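**To:** Loukia Sfakianakis
**From:** Mitali Chowdhury, Brostside home-tasks group
**Re:** Equipment money, January

We have spent 64 percent of the equipment line, mostly on hands. The second five-fingered hand came from Flotutura 19 days late, with an invoice that was perfectly punctual. Both are now mounted and on laundry duty in the living-room setup. 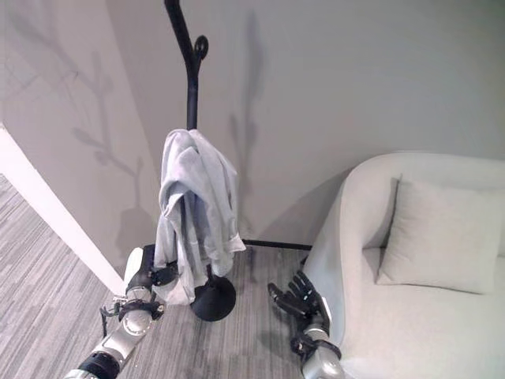
*Left hand at the towel on the coat rack, right hand by the sofa.*

Cloth is still where the budget goes to suffer. Lambros has logged 89 towel attempts and would like it noted that he owns a dryer. The spare finger pads are down to one set, so I want to order 4 more before the Prikotine price list changes again.

The wrist cameras have been cheap and no trouble, a sentence I don't get to write often. I'd like to move what we saved there into pads and cables.
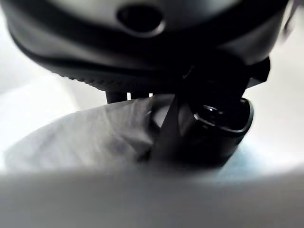

*Wrist camera view: gripper, black cylinder, crumpled white material.*

Still open: the service contract. Areti has two quotes, and the lower one leaves out fingers - a bold choice for a hand contract. We need your answer by Wednesday.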